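Beschaffungsplanung für Serviceroboter

Die Beschaffungsplanung für Serviceroboter umfasst die Ermittlung von Bedarf, Anschaffungspreis und Folgekosten vor dem Kauf mobiler oder greifender Automaten. Industrieroboter werden seit 1961 in der Fertigung eingesetzt; für Wohn- und Pflegeräume fehlt eine vergleichbar belastbare Kostenbasis. Viele Kalkulationen stützen sich auf Angaben der Anbieter, deren Herleitung selten offenliegt.

Kostenarten

Zum Kaufpreis kommen Wartung, Softwarelizenzen, Schulung und Umbauten. Im Projekt Jurkgate wurden 29 Posten erfasst, von denen das Angebot des Herstellers Vudine nur einen Teil enthielt. Die beworbene Amortisation nach 2 Jahren setzte eine Auslastung voraus, die im Pflegealltag kaum erreichbar sein dürfte.

Simulation als Planungsgrundlage

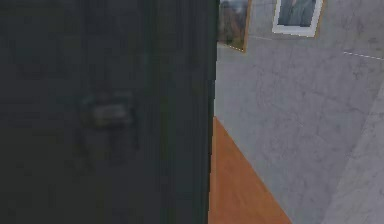

Vor der Bestellung werden Geräte häufig in virtuellen Räumen erprobt. Der Anbieter Jedo wirbt mit 1000 Durchläufen je Aufgabe, ohne die Auswahl der Räume zu begründen. Kritisch ist der Umgang mit verdeckter Sicht: Steht eine hohe dunkle Fläche dicht vor dem Betrachter, bleiben vom gerenderten Zimmer nur ein Stück graue Wand mit zwei Bildern und ein Keil Holzboden. Ob solche Ansichten in die genannten Erfolgsquoten eingehen, geht aus den Unterlagen meist nicht hervor. Als Ersatz für einen Probebetrieb vor Ort ist die Simulation daher umstritten.

Siehe auch: Lebenszykluskosten, Lastenheft, Probebetrieb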